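Day 2 of teaching robots to fold laundry. I have now folded more shirts than in my entire adult life, and I wasn't even using my own hands.

For anyone new: I record demos for the folding set at Ginosden. I move a pair of small arms by hand, the follower arms copy me, and every run gets saved as one episode. Later a model studies them all and learns my bad habits.

The target is 274 good episodes by 18th May. Please notice the word "good" in there. It's doing a lot of work.

A good episode means both grippers grab the shirt, the shirt ends up folded, and I don't sneeze. A sneeze shows up in the joint data. I have seen mine plotted. It's a very distinctive curve.

Every run has to start from a mess, and the mess has to be different each time. I thought this would be the easy part. After a dozen throws you find out you only know one way to drop a shirt.

So now there's a list of messes. Sleeve under, collar buried, inside out, "the twist," "the burrito." I wrote that list during paid hours and I'd like it on my tombstone.

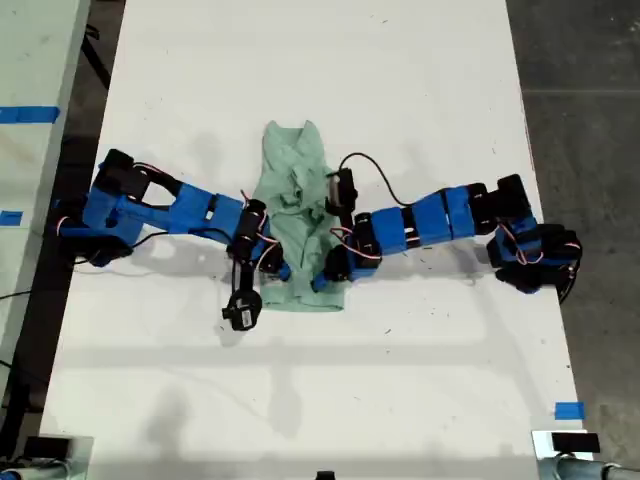 The green shirt, both arms on the case. Filed under "the twist."

People ask why we don't just use one nice flat shirt. We did. The first policy got very good at folding one nice flat shirt, then met a crumpled one and patted it politely for 36 seconds.

The patting was my fault, by the way. I went back through the early episodes and I pat the fabric before every grab. Every single one. Apparently it's how I think.

New rule from me to me: no patting. Veltix (our labeling tool, slow, beige, loved by none) now has a checkbox for it. I have checked it nearly 40 times.

Somebody in the replies wants to know if we keep the failures. Yes, in their own folder, if the recovery is decent. Dropping a corner and picking it back up is useful. Dropping a corner and saying a word is just a dropped corner.

Towels start in June. I've been told towels are easier. I was told that about shirts.

Okay, break's over. Next on the list is "collar buried."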